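Akaneck Running Club
Home | Training | Races | Kit | Join Us

How to Run Your First 400 Meters Without Falling Apart in the Last 100

By Lesego Venter

The 400 is one lap. People hear that and think it sounds friendly. Then they get to the second bend, their legs turn to wet cement, and they start making promises to whoever is in charge of such things.

You can't make the lap painless, but you can move the pain to a more useful place. I've coached beginners at the Polico track for years and most of them make the same mistake: they run the first 200 like they stole something.

1. Warm up for longer than you want to

Jog two easy laps, then do leg swings, high knees and a few skips. Finish with three strides of 60 to 80 meters, building up to nearly race pace. If you feel silly, fine. Everyone on a track looks silly until the gun goes.

2. Break the lap into four

First 50 meters: go hard. You need to get moving, and your legs are fresh.

50 to 200: relax. Keep the speed, drop the effort. Shoulders down, jaw loose, hands soft. If you can hear your own teeth, you're trying too hard.

200 to 300: push again, before you think you need to. Most people drift on this bend while believing they're flying. I have the stopwatch, and they aren't.

300 to the line: hold your shape. You will slow down, and so will everyone else. Keep your knees up and your arms driving straight, and don't lean back to look at the sky.

3. Practice the pace, not the suffering

Once a week, run three times 200 meters at the speed you want for your first half, with a full five minutes of rest between. Write the times down. If the third is much slower than the first, start slower next week. Once a week is plenty – this session is harder than it looks on paper.

4. Learn your lane

In a lane race you stay in your lane the whole way, and the staggered start means the runner outside you begins ahead of you. Don't chase them in the first ten steps. The stagger evens out by the finish.

5. Sort your kit the night before

Spikes, if you have them. Flat trainers are fine if you don't. Bring a vest, shorts, safety pins, water and a dry top for afterward.
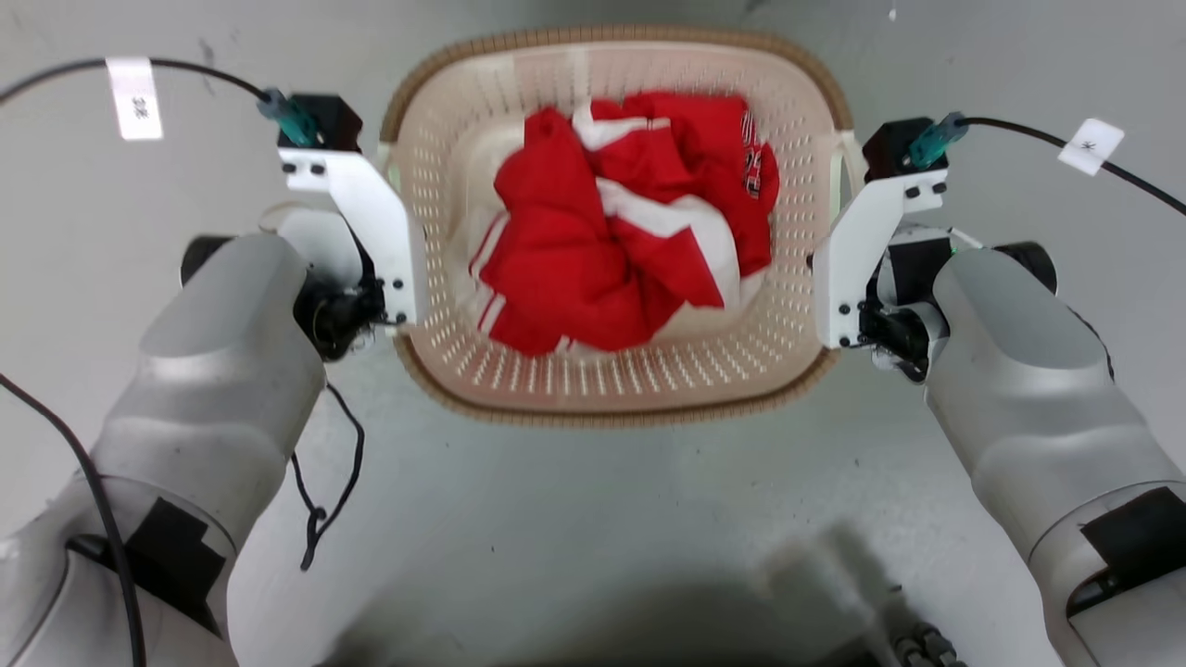

Red and white, in the basket.

6. After the line

Walk. Do not lie down on the track, however much it calls to you, as there is usually another heat coming. Jog a slow lap once you can speak, then eat something.

Your first time will probably annoy you. Write it down anyway and run another one in two weeks. Our next beginners' lap night is in July, and spikes can be borrowed at the gate in most sizes.

Contact | Copyright Akaneck Running Club | Back to top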